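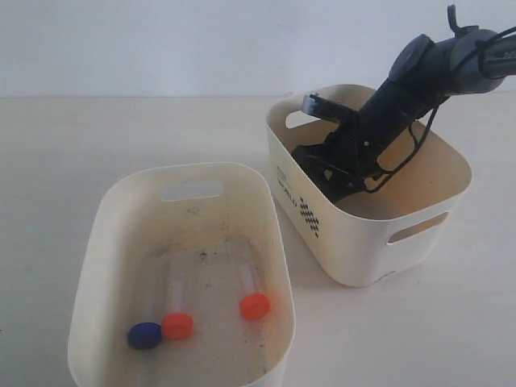

Caps and the two bins, arm over the smaller one.

7th November

Spent the morning at the bench and most of the afternoon on the equipment budget, which I'd been putting off (as everybody here well knows). We have $2,641 left to spend before the December cutoff, and I would dearly love for it to go on things we'll use every day.

First on my list is a spare set of gripper fingers and some decent cable sleeving. The loops hanging off the wrist bother me every time the arm goes down into a bin, and Orex quoted 11 days on the sleeving, so that order ought to go in soon.

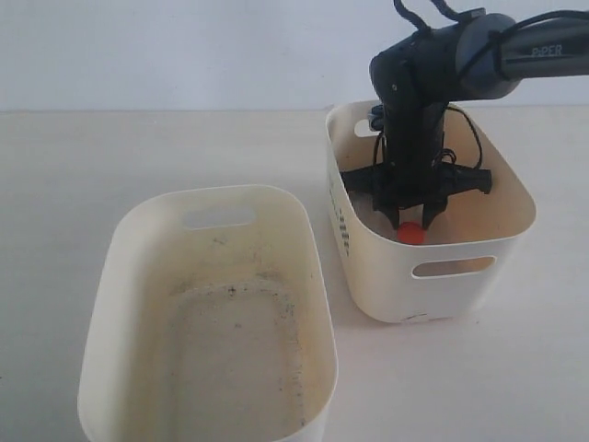 Second would be new bins. The big one is grubby on the bottom and I'd like two matching ones, same depth, so we can stop fussing over approach heights whenever we swap them. Linora sells them in packs of 10, more than we need, but Fotumstead might split a pack with us if I ask nicely!

The larger question is a second wrist camera. Demyd Stelmakh thinks we should hold $1,000 back for it and I'm coming around to his view, though I still want to see what Konstantinidis charges for the mount before I promise anybody anything.

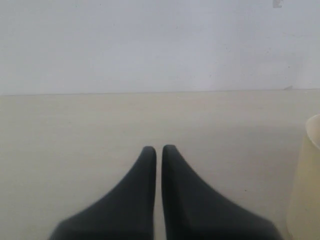
Manipulation Bench, Equipment Planning

Cup work goes on the same budget line as the caps, so please don't open a new one. Still to do: price the fingers, ask about shipping, find last year's quote for the mount.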